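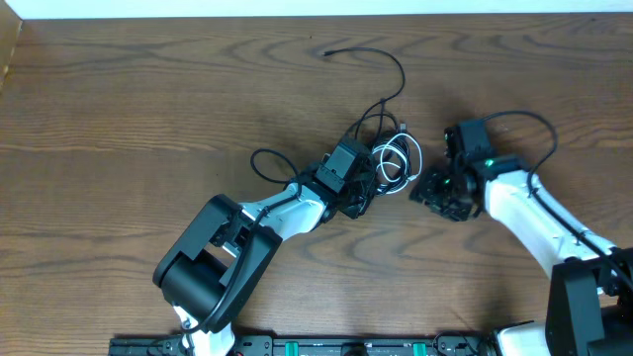

Figure 1. The wooden tabletop.

Our project grew out of a fairly ordinary complaint, which was that two of us had paid for the same football twice. We wanted to find out how viewers in Gadness choose between the local cable company, Doucette, and the streaming service Drindato, and what makes them give one up for the other. We started in October with a long list of questions and a great deal of optimism!

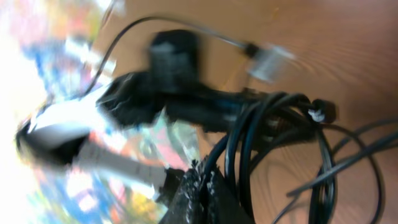 Department of Media and Communication

We are grateful to everyone who filled in our survey, and especially to those who wrote far more than the box allowed. Doucette has about 4,000 homes on its books in the town, and most of the people who answered us had kept their cable for sport and the late news (and, in a good many cases, out of habit). Drindato was something they had added on top, usually for one series, and then forgotten to cancel.

What surprised us, and we spent a happy afternoon arguing over it, was how little price came up. People talked much more about finding things, and about films that

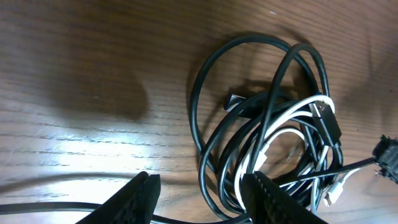

moved from one service to the other halfway through the month. The Prurkon box, which puts both on a single menu, was mentioned warmly by the older viewers, though we had rather expected it to be the students who liked it.

We held 2 group discussions as well, and the second wandered a long way from our questions, very usefully as it happened.

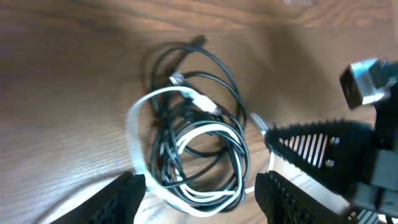

I'd pay for either of them if the programme I was watching stayed put until I'd finished it, one viewer told us, and the rest of the group agreed loudly enough to spoil the recording. We have built our third chapter on that remark.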